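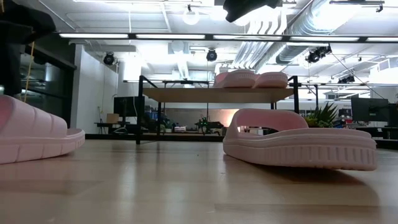

Pink slides on the tabletop and on the shelf at Desus, January open day.

The Platden group got 30 minutes in the tidying room, 14 of us in all. The task was shoes: slides on a light wood table, with a low black-framed shelf behind it to put them on. The soles are thick and ridged along the side, and the straps are wide.

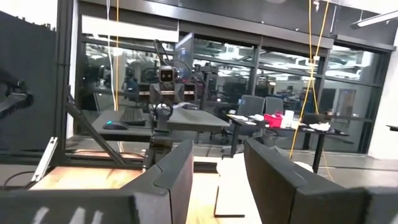
Looking across the room, with a red basket and a white cup on the black table.

Past the work area it is an ordinary office - keyboard, mouse, two mesh-back chairs. 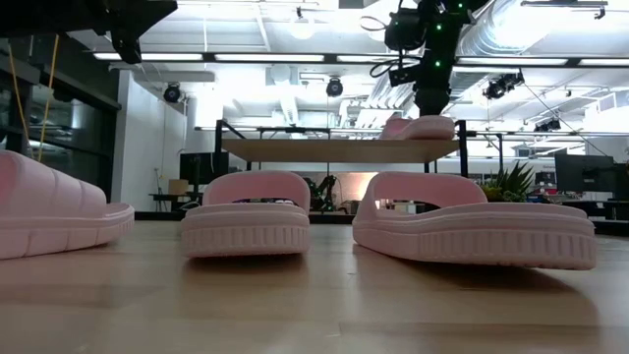

We asked if the shelf came in other heights. It comes in two, and the taller one was at the Górecki site. Coffee was downstairs afterward.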